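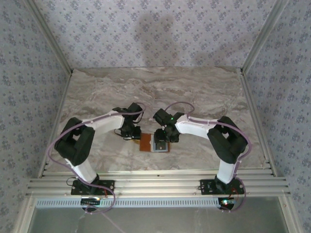 Home Projects > Surfaces & Wall Coverings

Wallpaper next to a marble-look surface: which goes in first?

Asked February 17, 2021

I'm lining a small boxed space with floral wallpaper on three walls and a marble-pattern covering on the bottom. The paper is lilac gray with little blue-gray sprigs. I did a test piece in January and the bottom edge of the paper lifted at the corner. Do I paper first or lay the floor first? Also, is the combination too busy?
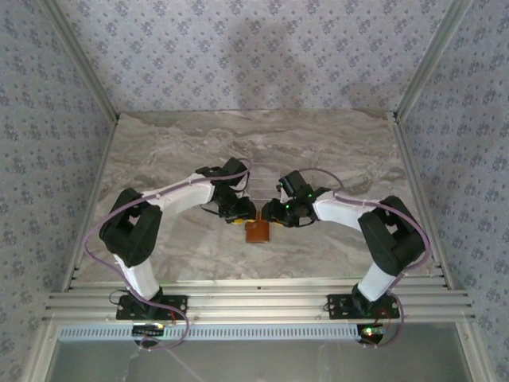 Marble pattern with the small floral print

2 answers

Answer 1 (17 votes)
Paper first. Run it down past the floor line by half an inch, let it dry overnight, then trim it with a new blade. Lay the marble sheet after that so it butts up against the paper. For the corners, don't wrap one long piece around. Cut at the corner and overlap by 2 mm.

If the edge keeps lifting, seal the bare wall before you paste. I used Grimidero primer on mine and had no more trouble. A thin metal strip where the wall meets the floor hides a bad cut.
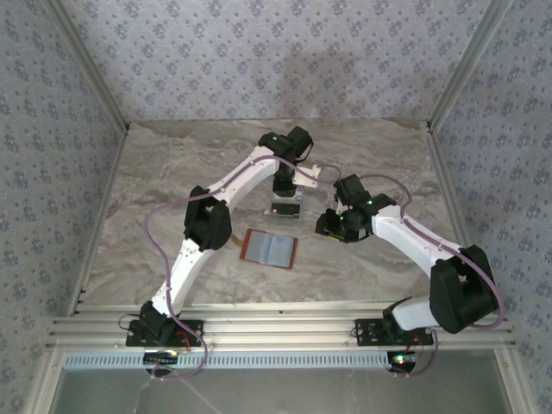
Sand any shiny wall lightly with 300 grit before the primer, and wipe the dust off.

Answer 2 (2 votes)
I did it the other way around and it was fine. Small print and pale marble look OK together to me. Bendden has paste in little tubs.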